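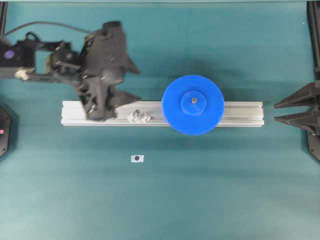 Grant Reports

Pollinator Habitat Restoration, Vodwood Tract: Interim Progress Report

Submitted to the Fellorora Fund, 6 February 2024

Reporting period and scope

The report covers site preparation, first-season planting and baseline monitoring at the Vodwood tract. Work was carried out by Sturik under the terms of the original award. The Yap parcel, added by amendment in August, is reported separately at the end.

Site preparation

The tract was divided into 13 plots. Existing turf was removed by solarization on most of them. Plots 4 and 5 hold water after rain and the plastic would not stay sealed along the lower edge, so those two were smothered with cardboard and wood chips. Regrowth of fescue was light on the solarized plots. On the smothered plots it came back along the margins and was pulled by hand twice.

Planting

Seed went down in late fall on bare soil and was pressed in with a lawn roller. The mix contains 40 percent milkweed, bee balm and mountain mint by weight, with the balance in asters, goldenrod and two bunch grasses. The supplier could not fill the order for wild indigo. Partridge pea was substituted, with the Fund's written approval. Plugs were used only on the slope, where seed was expected to wash out. 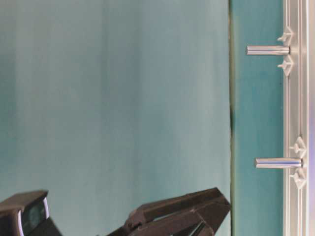 Page 2

Monitoring

Baseline counts of native bees were made by timed walks along fixed transects before any turf was removed. Bumble bees and small sweat bees made up most of the records. Specimens that could not be named in the field were logged to genus. Ground nests were found on the south bank - these have been flagged and will not be mulched or mowed.

No conclusion about population change can be drawn from baseline data. The first comparison will follow the coming season's walks.

Budget

Spending is within the approved lines except for water hauling, which ran over. The overage was covered by savings on seed. No change to the total award is requested.

Yap parcel

The access agreement is signed. Soil tests show low organic matter and a pH of 5, lower than the planned mix tolerates well. Lime has been priced. A revised species list will be sent with the next report.

Open items

Deer fencing on the north side is incomplete. The gate hardware is on back order. The mowing contractor has been given the new plot map and a height limit for the first year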